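Entryway shoe sort, Bisgaard house
26 April 2024

Started on the hall floor with the house slides, teal pair, ribbed strap.

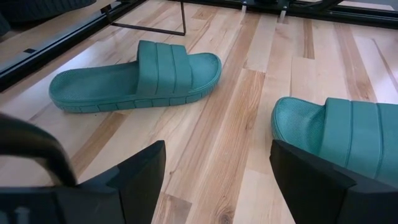 Measuring

Outsole length 261 mm on the left, same on the right. Measured with the steel rule laid flat, heel against the baseboard. Strap is the tallest point by a good margin, so shelf height has to be taken from there and not from the heel. I had been using heel height for the flats and will redo those.

The dotted footbed holds dust. Dry brush got most of it, damp cloth after. The notches along the side of the sole need the small brush. Do those last or the grit ends up back on the footbed.

Rack

The Rillico rack has 5 shelves. Inside width is 474 mm, which takes two pairs of slides side by side if they go in toe first, and not if they sit at an angle. Boots stay on the bottom. Slides and anything else worn daily go on the second shelf up, where you can reach them without bending much.

Tried 40 mm spacers under the back feet to tip the rack forward. Shoes crept toward the front edge when the door was shut hard. Took them out again.

Order of work that went best:
Everything off the rack and onto the floor in pairs.
Brush, wipe, leave on newspaper.
Wipe shelves while the shoes dry.
Bottom shelf first when loading.

Open items

Felt pads for the rack feet, the planks are soft and mark easily. The Stoneck pads in the drawer are too small.
Mat by the door sheds. Shake it outside before the next sort.
Winter boots can go up to the closet now and come back down in September.
Same shelf layout for the Brariddale hall, but check the width there before ordering another rack.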